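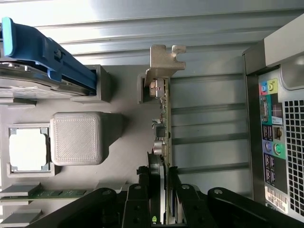 Photo: Wayne Gagnon / Perthorpe Parts Bench

Practice parts bench — your questions

Last updated Mon 21 October

What is the parts bench?
A table of computer bits you can take out and put back as often as you like. Drive, memory, a card, a processor socket. Each one sits in its own holder, spread out flat, so you aren't reaching down into a dark case with a torch in your teeth.

Do I need to know anything first?
No. If you can plug in a kettle you can start. Read the sheet by the door, then ask.

Will I break something?
Possibly. It's all old stock. Please tell us if you do, so the next person doesn't get a bent pin and think it was them.

Which part should I try first?
The hard drive. It's in a blue carrier, which is easy to get hold of, and it stands up in the grey holder block. Lift straight. Don't rock it side to side.

The memory won't go in. What am I doing wrong?
Nine times out of ten it's back to front. Look for the notch in the gold edge and match it to the slot. Then open the clips at both ends, press evenly with both thumbs. Still stuck — stop and shout for somebody.

How do I hold the expansion card?
By the edges, or by the metal bracket. Fingers off the chips and the little silver can (that's a capacitor, it snaps off if you lean on it). Same goes for any card you've got at home.

Does the card need a screw?
Not on our bench. In a real case, yes, one at the bracket. People forget it and then the card sags.

What about the processor socket?
Leave till last. Be gentle, don't force anything, and never poke about in a real socket with a fingernail. Teodora Kadrić runs a short session on sockets alone, ask her for the next one. The February one filled up so put your name down early.

Do I have to wear a wrist strap?
We'd like you to get in the habbit. At home, switch off at the wall, touch bare metal on the case before you start, and don't work on carpet in your socks.

Can I bring my own computer in?
Yes, but not onto the practice table. There's a second one by the window. Back up your files before you come. We can't get them back for you.

I've got a Petard tower and the drive won't slide out.
Check for a screw on the far side. You normally have to take off both side panels to get at it. Same advice for the Stustden desktops. If the carrier itself is cracked, see Wayne, he has a box of spares and most will fit something.

What does it cost?
5 pounds a visit, cash or card. Under-16s free with an adult. Tea is extra, biscuits aren't.

Can I buy parts from you?
Only from the sale shelf. Bench parts stay on the bench, please don't swap yours for ours. Hard drives on the shelf have been wiped. Most are 500 GB, a few are smaller. No refunds but we will test it in front of you.

Can schools book?
Yes, weekday mornings. Fifteen pupils at most, and at least one teacher who stays in the room. Send dates, ages and any access needs by email.

Where do the holders come from?
Some are printed, some bought in. The files for the printed ones are on the members' page, help yourself. If you make a better memory holder we want to see it.

Where are you?
Unit behind the old Kröger building, Perthorpe. Door code 2576 during open hours only, otherwise ring the bell and wait, it's a long corridor. Bike racks round the side. Parking is tight on on market days.

My question isn't here.
Ask at the desk or leave a note in the tray. Wayne reads them on his lunch so give it a day or two.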